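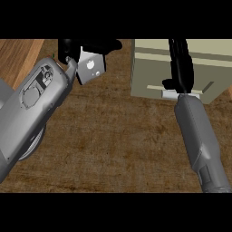
Unai Moya: Still leaving grey ghosts down the right-hand side of every page, and it has started chirping between sheets. I've turned it off and on again, so you can skip that bit.

Noted, and skipped. I've moved this ticket from "Toner" to "Laser printer, upstairs, Pastel" because Pastel is the name on the print queue. Why a black-and-white printer is called Pastel is a matter for whoever set up the Limstead office.

Ticket status: Open (reopened, then reopened)

Log, Tuesday

8:40. Printed the configuration page. Firmware is current. Page count is higher than I'd like to be told before coffee. Ghosting is visible on the right, a pale repeat of the heading further down the sheet.

9:05. Swapped the Kelex toner cartridge for the spare. Same ghost, same place, so the cartridge is off the hook. Put the old one back and washed my hands, then my sleeve.

9:30. Checked the paper setting. Tray 2 was set to Heavy Card. Tray 2 contains ordinary copy paper and, underneath it, a takeaway menu. Setting changed to Plain, menu removed. Chirping stopped. I would like to claim this was a diagnosis.

10:15. Ran 30 pages of plain text from Tray 2. The first dozen were clean, then the ghost came back, fainter. That looks like the fuser to me – plain text is an easy job and it still couldn't keep up. 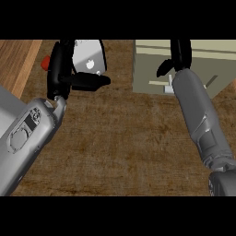
Ghosting shows up worst after heavy solid coverage, which is why I'd like everyone to stop judging the repair by whichever invoice came out last. An invoice is mostly white paper. For a proper test you want a big slab of black near the leading edge and plenty of midtone after it. A wide black band along the top, solid grey through the middle and another black band below that would do nicely, printed in greyscale at 300 dpi. If the top band leaves a shadow in the grey, the fuser is done for. Please don't run this sort of thing in draft mode and then send me a photo of it.

11:20. Called Sarmiento, who hold the maintenance contract. They have a fuser on the shelf and a technician who will come "in the window". I asked which window. They said the afternoon one.

3:50. Fuser replaced. Heavy-coverage test page clean, text clean, no chirp. The technician also found a paper clip behind the rear door and has left it on the lid for its owner.

Unai Moya: Looks good from here. Can we rename it while you're at it?

Separate ticket, please. Renaming the queue means visiting every computer on the floor, and 2 of them are in the locked room.

Ticket status: Resolved, pending the next box of paper.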